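没有松开的夹爪
Otstead一家洗衣厂的停机，和之后四个月的查找

专题 · 机器与工作

七月的一个下午，Otstead镇外的Debnath洗衣厂里，一台叠衣机器停在半个动作上。它的手臂抬到比桌面高一点的地方，夹爪合着，夹爪里有一件浴袍的帽子，还有一名女工的袖口。

这名女工在叠衣线上工作。她不愿意在文章里留下名字，我答应了她。她对我说，最开始她以为只是浴袍挂在了手表上，这样的事情每天都有。她用另一只手去拉，浴袍没有动。然后手臂开始往上走，走得很慢，和平时一样慢，她的手跟着它走。她喊了一声，旁边的同事绕过桌子，按下红色的停止按钮。从她喊到机器停下，记录上写的时间是四秒。

停下以后，夹爪也没有打开。这是很多人没有想到的一点。停止按钮把电切断了，夹爪的手指就留在原来的位置，力气还在。同事用剪刀剪开了她的袖口。手腕上有一块瘀伤，两个星期以后看不见了。她休息到月底，然后回来上班，不过换到了打包的位置。

工厂在当天把同样的机器都停了。厂里这种机器有四台，都是Flavel公司装的，夹爪的型号叫Pliltov。机器装上去的时候，厂里的人对它们的印象是好的：安静，动作温和，叠浴袍比叠床单好。浴袍对机器来说是很难的东西，它有袖子，有腰带，有帽子，还有一根挂衣服用的小绳圈，每件被洗过的浴袍从滚筒里出来的样子都不相同。Pliltov卖得不错，原因就在于它能处理这种没有固定形状的东西。

我从那个下午开始写，可是这篇文章想说的大部分事情发生在别的地方，时间也更早。

“夹住了”是什么意思

一台用夹爪叠衣服的机器，要经常回答一个很小的问题：我手里现在有没有布？

人回答这个问题不用想。手指的皮肤知道。Pliltov的手指上没有像皮肤那样的东西，它有两块软的指垫，装在会互相靠近的两根手指上，还有一个测量手指距离的零件。手指合起来，如果中间有布，两块指垫就不能完全碰到，距离会比空着的时候大一点。机器看这个距离，再看腕部相机的画面，然后决定下一步：夹住了，就拉；没有夹住，就再试一次；该放下了，就打开，并且确认东西已经离开。

对一条毛巾来说，这个办法足够了。毛巾厚，距离的差别清楚。一件薄的棉浴袍，只夹住边缘一层，差别就非常小。这时候如果测量的零点有一点偏，机器对自己的手就会有错误的印象。

Flavel的一位工程师向我解释这件事的时候，用了一个比喻。他说，你冬天戴着厚手套在口袋里找一张车票，手套告诉你有东西，可是那个东西也许只是手套自己的缝线。

在Debnath的那个下午，情况是这样的：夹爪夹住了帽子的边，又在合上的时候带进了女工的袖口。袖口和浴袍的颜色接近，在相机的画面里它们像一块布。她感到不对，往回拉。机器感到了阻力。按照设计，它应该在阻力超过一个数值以后停止，并且打开手指。它没有打开。它把阻力理解成浴袍还压在别的浴袍下面，这在洗衣厂里很平常，而它学过的处理办法是：夹紧，慢慢往上提。

这句话里最重要的词是“学过”。没有一个程序员写过“遇到阻力就夹紧往上提”这样的指令。机器是从例子里学来的，例子是人做的。

第一个错误的答案

事故以后，Flavel派了人到Otstead来。他们首先检查的是硬件。这很合理，硬件可以拆开放在桌上看。

他们拆下出事的夹爪，测量手指，测量电机，检查电缆。他们发现一颗固定指垫的螺丝比要求的松。报告的第一稿就写了这颗螺丝，建议所有客户检查并拧紧，还附了一张图，图上有箭头。Debnath的维修组照做了，把四台机器上的螺丝都拧了一遍，又把机器开起来，只让它们叠毛巾，桌子两边拉了黄色的带子，不许人靠近。

毛巾叠得很好。过了几天，他们换成浴袍。维修组的组长是一个不相信报告的人，他在一根木棍上套了一只旧袖子，站在黄带子外面，把袖子伸到夹爪下面，等它夹住，然后往回拉。

夹爪夹紧，慢慢往上提。

他换了一台机器，重复了一次。结果相同。他用手机录下来，发给Flavel，只写了一行字，问他们要不要再看看螺丝。

我看了这段录像。它没有什么声音，只有洗衣厂里一直有的那种风的声音。木棍被提起来的时候，拿木棍的人没有松手，你可以看到他的身体往前倾了一点。我看的时候想，如果提起来的力量再大一些，结果会是另一篇文章。Pliltov的力量不大，说明书里有它的上限，这个上限是在的，也起了作用。它不能伤到骨头。可是它可以让一个人离不开它，而在一个有热水、蒸汽和推车的地方，离不开已经是危险。

这段录像以后，螺丝从报告里消失了。

教机器的人

要理解后面的部分，需要知道Pliltov这类机器的例子是从哪里来的。

早几年的做法是让人远距离操作一台真的机器手臂，一遍一遍地叠。这样做很慢，手臂很贵，操作的人也很累。后来流行另一种做法：把夹爪从手臂上拿下来，加一个把手，加一个相机，让人直接拿在手里去干活。人走到哪里，夹爪就到哪里。人用它夹衣服，叠衣服，把衣服放进篮子，相机和测量零件把过程记下来，再交给机器学习。一个人一天可以做很多例子，换一个房间也很容易。

Flavel在Otstead没有自己的采集室，这项工作一部分在公司里做，一部分交给外面的团队。我在秋天去看了一个这样的地方。它在一座普通的楼里，没有招牌，我在门口走过去又走回来。

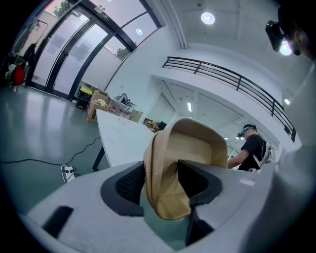

本页最后修改：2025年11月9日

房间的一边是黑框的高玻璃门，白天的光很足。有一张长长的白色桌子，桌面上有一些磨过的痕迹，靠近玻璃的地方挂着衣服。我站在旁边看的时候，工作的人穿黑色T恤，头上戴着设备，后面背着白色的背带。大家说话不多。夹爪的身体是浅灰色的，两块指垫是黑色的，米色的布夹在中间，上面留出一个圆圆的口，像帽子一样。我看了很久这个圆口，因为Debnath的那件浴袍也是从帽子被夹住的。

工作的节奏比我想象的平静。夹起，抖开，放到桌上，对齐，折过去，再夹起。做得不好就重新来，做得不好的那一次也留着，因为机器也需要看到失败是什么样子。一位采集员告诉我，新来的人常常做得太漂亮，像在商店里叠衣服给客人看，这样的例子用处不大。老手知道要慢一点，要让相机看得见手指。

我问他，布被压住、拉不动的时候怎么办。

他说，夹紧一点，慢慢往上提。

他说这句话的时候很自然，因为这就是正确的办法。在一堆衣服里拉一件衣服，如果马上松手，这一次就白做了。每一个有经验的采集员都这样做。他们手里的夹爪遇到的阻力，永远来自另外的衣服，从来没有来自另一个人的手腕。他们之中没有人在工作的时候被同事的袖子挂住过，如果挂住了，他们会笑一下，把夹爪打开，然后把这一段删掉。

这是我在整个采访里听到的最有用的一句话，它是顺便说出来的。被挂住的那些片段是有的，数量不多，都被删掉了。删掉它们的理由写在采集规则里：画面中出现与任务无关的人体接触，该段作废。写规则的人想的是数据要干净。机器因此从来没有看到过一次“手里夹到了人，所以打开”。

指垫的两个版本

可是，只有这个原因还不够。机器的决定里还有一道防线，就是我前面说的手指距离。袖口加上帽子边，厚度和一层布不同，控制程序里有一条简单的规则，不需要学习：如果夹住的厚度比任务预期的大，就打开再试。这条规则在工厂出厂测试的时候每次都通过。

它为什么在Debnath没有起作用，Flavel的人查了很久。

答案在指垫上。Pliltov的指垫有两个版本。早一点的版本比较硬，表面有细的纹路；新的版本比较软，为的是不在丝绸上留下印子。软的指垫被压的时候会变薄。手指的测量零件测的是手指的位置，测不到指垫被压薄了多少，所以同样一块布，用新指垫夹，读出来的距离会小一些。

公司知道这一点。新指垫发货的时候，随箱有一张纸，说明更换以后要重新做零点校准，还要在设置里改一个选项。纸写得没有错。机器卖给Debnath的时候装的是新指垫，选项也是对的。问题出在采集用的手持夹爪上。采集团队的指垫用得很快，坏了就换，有时候换的是库存里的老版本，有时候是新版本，有时候左边一块是新的，右边一块是老的，夹东西并没有影响。他们的软件里没有那个选项，因为手持夹爪的软件和机器上的软件是两个小组写的。

于是例子里的距离是混在一起的。机器学到的是一个很宽的范围：这么薄可以是一层布，那么厚也可以是一层布。训练的人看到这个范围很宽，还有一点高兴，他们认为这表示例子很丰富。接着，有一个人为了让机器少犯“夹住了却以为没夹住”的错误，把那条简单规则的界限放宽了，新界限是八毫米。放宽以后，叠衣的成功率上升，客户满意。放宽的记录只有一行，写的是“根据数据调整阈值”。

我请Flavel的工程师用手指给我看八毫米有多宽。他捏着一支铅笔给我看，说就是铅笔再加一点。一件棉浴袍的帽子边，加上一只工作服的袖口，中间再有一小块皮肤，压紧以后，可以放进这个宽度里。

为什么没有打开

还有最后一层。停止按钮按下以后，夹爪为什么不打开？

在这一点上，机器完全按照设计工作。很多夹爪在断电的时候保持夹紧，理由是，如果手里有一块玻璃或者一个重的金属件，突然松开会砸到下面的人。Pliltov的机械部分是从另一种产品改来的，那种产品搬的是盒子。搬盒子的时候，断电夹紧是安全的选择。叠浴袍的时候，东西掉下来没有任何后果，断电夹紧就没有道理了。

改设计的时候，有人提过这个问题。我没有看到当时的文件，Flavel给我的说法是，讨论过，决定“维持原有安全策略”。我理解这种决定是怎样做出来的。“安全策略”几个字放在文件里，很少有人愿意成为第一个去改它的人。它在旧的机器上确实保护过人，于是大家把它当成安全本身，忘记了它保护的是站在盒子下面的人。

夹爪的外壳上有一个手动打开的地方，要用一把小的六角扳手。扳手挂在控制柜的门里面。出事的时候，控制柜的门是锁着的，钥匙在办公室。同事找来了剪刀，我认为他的反应是对的。

还有按钮的位置。它装在桌子的另一边，对着走道，这样经过的人容易按到。被夹住的人自己按不到。她的右手在夹爪里，左手离按钮还有一张桌子的距离。安装图上，那个位置被标为“便于操作”。

洗衣厂那边的看法

Debnath的管理层对我很客气，也很谨慎。他们和Flavel还有合同，有些话不能说。厂长带我走过叠衣线，指给我看现在的样子：每台机器两边各有一个停止按钮，扳手用绳子拴在桌腿上，绳子是鲜红的。地上重新画了线。工作服的袖口换成了有松紧的短袖口，这是女工们自己提出来的，她们说夏天也凉快。

我问厂长，有没有想过把机器退回去。他说想过，想了一个晚上。叠浴袍的人很难招，工作很热，肩膀会坏，以前每年这个时候都有人走。机器来了以后走的人少了。他不想回到以前，也不想再听到那一声喊。

叠衣线上的人看法不太一样。一位年纪大的女工对我说，她从第一天就不把手伸进桌子中间，她把这台机器当作熨烫机对待，熨烫机会烫人，大家都知道。她说年轻的同事被骗了，因为这台机器动得慢，动得软，看上去有礼貌。她用了“有礼貌”这个词，我问了两次，怕自己的中文听错了。

我觉得她说的是很严肃的事情。安全标准里管力量，管速度，管温度。机器的样子让人愿意站多近，标准里写得很少。Pliltov的手臂外壳是圆的，灰色的，没有尖的地方，宣传册里它旁边总站着一个人，人的手放在同一张桌子上。装机的时候Flavel的培训人员也这样站。他没有做错什么，他站的地方在允许的范围里。但是所有看着他的人都学到了，这里可以站。

被夹住的那名女工，现在在打包台工作，离叠衣线隔着一排推车。她对机器没有愤怒。她不高兴的是另外一件事：事故后的第一份表格里，原因一栏写着“操作人员手部进入工作区域”。她说，机器叠到一半会把帽子弄歪，要人去拉正，班长教她拉正，她就去拉。那只手进去是工作的一部分。这份表格后来改了，改的版本我看过，原因一栏写得很长，她的手还在里面，只是排到了后面。

改了什么

Flavel在秋天发出了一份通知，给所有使用Pliltov叠浴袍和同类衣物的客户。通知的语言很干，我把里面的意思用普通的话写在这里。

厚度界限改回原来的数值。成功率因此会下降，通知里承认了这一点，没有给出下降多少，只说客户“可能观察到更多的重试”。我在Debnath观察到了。机器常常夹一下，放开，再夹一下，像一个拿不定主意的人。叠一件浴袍的时间变长了。

遇到阻力时的反应，从学习的部分里拿了出来，交给固定的规则：阻力超过数值，手指打开，手臂停住，等人按继续。工程师对我说，他们争论过要不要相信重新训练以后的机器可以自己判断。最后的决定是，这件事情不交给它判断。

断电以后手指打开。这需要换一个弹簧，要把夹爪寄回去，或者由上门的人换。到我写完的时候，Debnath的机器换了两台，另外的还在等零件，等零件的机器只叠毛巾。

采集规则也改了。指垫的版本要记下来，左右两块必须一样，每次换完要夹一个标准的塑料片，读出距离，读数不对就不能开始。与人接触的片段不再删除，单独放到一个文件夹里，作为“应该打开”的例子。外面的采集团队还被要求专门做一部分这样的例子，用假的手臂，套上不同的袖子。

我去的那个房间里，采集员对新规则有一点抱怨，主要是关于塑料片。他们说塑料片太小，总是找不到。后来有人在上面打了一个孔，用绳子挂起来了。

没有解决的部分

有几件事情我问了，没有得到满意的答案，我也写在这里。

第一件是已经卖出去的其他机器。Flavel说，通知发给了每一个登记过的客户。有没有机器换过主人，有没有客户没有读通知，公司不能保证。夹爪这种东西在二手市场上很容易买到，拆下来就是一个盒子大小，软件跟着它走，界限也跟着它走。

第二件是用过同一批例子的其他产品。采集团队不只为一家公司工作。混合了两种指垫的例子，可能也进了别人的训练里。团队的负责人说，他们通知了客户，名单不能给我。我理解合同里有这样的条款。可是这样一来，外面的人没有办法知道，哪一家餐馆或者医院的机器手里，也有一个偏了的“夹住了”。

第三件比较难讲清楚。以前一台机器出事，可以沿着图纸往回找，找到一个零件，一个尺寸，一个签字的人。在Debnath，往回找的路经过一个控制程序，一行修改记录，一份采集规则，最后到了一间明亮的房间，房间里的人把布夹紧，慢慢往上提，他做得很对。我试过画一张图，把责任画上去，画了几次都不满意。螺丝的那张图倒是很清楚，箭头也很漂亮，可是它是错的。

Flavel的工程师说，他们现在出事以后，第一天就会去看例子，和看螺丝同时进行。他们看例子的办法还很原始，就是坐在那里放录像。为了查这一次的事情，他和一位同事看了很多天米色、白色和蓝色的布，看到晚上做梦也在叠衣服。他在一段录像里找到了一个没有删干净的片段：采集员的夹爪挂住了自己另一只手的袖子，旁边有人笑了一声，手指打开，袖子掉下去，然后录像就结束了。

他把这一段放给我看。时间很短。他说，新的文件夹里，这一段放在最前面。

离开Otstead以前，我又去了一次洗衣厂。叠衣线在工作，一台机器夹起一件浴袍，放开，又夹起。拴扳手的红绳子已经有一点脏了。打包台那边开始换班，推车从画的线旁边过去，有一辆的轮子需要上油。

（文中Debnath洗衣厂员工和采集员按本人意愿不具名。来稿以中文写成，编辑部只改动了标点和个别用词。）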